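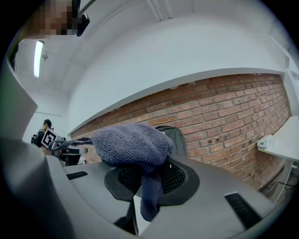

Pose des préhenseurs tenus à la main : marqueurs seuls ou fusion avec la caméra de poignet ?

Forum Méthodes expérimentales > Manipulation d'objets souples

E_Zarei
Posté le 27 sept. 2022
Le groupe Vonano soumet à discussion un résultat intermédiaire. Sur 52 démonstrations de manipulation textile, la pose des deux préhenseurs a été estimée selon deux méthodes : détection des marqueurs depuis la vue de tête, puis fusion de cette détection avec l'odométrie visuelle du poignet. La première méthode perd la pose dans 20 démonstrations, la seconde dans 10. Nous envisageons de retenir la fusion comme procédure de référence. Les avis des membres sont sollicités avant la rédaction du protocole.
Ehsan Zarei

banc_clellow
Nous formulons une réserve. Lorsque le tissu repose sur l'outil, il occupe une part importante du champ de la caméra de poignet et se déplace avec elle. L'odométrie peut alors interpréter une immobilité apparente comme une absence de mouvement. La baisse des pertes de pose ne renseigne pas sur l'exactitude des poses conservées.

R_Maes
Je partage cette réserve en partie seulement. Un masquage de la région textile, appliqué avant l'extraction des points d'intérêt, a donné satisfaction lors de la campagne Bukhari de juillet. Le critère de perte employé ici devrait en outre être précisé.
Roel Maes

E_Zarei
Une pose est déclarée perdue après 3 images consécutives sans estimation valide. Je joins une vue de tête.

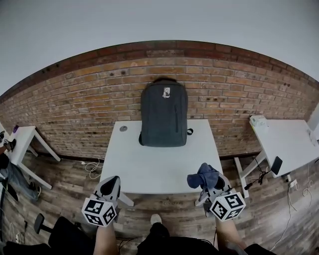

Le critère de perte est appliqué séparément à chaque main, avec les mêmes seuils. Cette séparation nous paraît nécessaire, les deux outils n'étant pas exposés aux mêmes occultations. Le chiffon bleu foncé est ici posé sur le préhenseur droit et retombe en partie sur le côté, alors que les motifs du cube restent apparents. Le mur de briques fournit par ailleurs une texture abondante à l'odométrie.

banc_clellow
L'argument du mur appelle la prudence. Un appareillage de briques est répétitif et favorise les appariements erronés. Nous demandons une comparaison avec une mesure externe avant toute adoption.

R_Maes
Le risque existe pour des déplacements amples. À l'échelle d'un pliage, il me semble surestimé. Je ne m'oppose pas à une vérification sur le banc de Drirkbridge.

E_Zarei
Il est pris note de la demande. La fusion conservera le statut de méthode provisoire et les erreurs de position seront publiées dans ce fil, main par main.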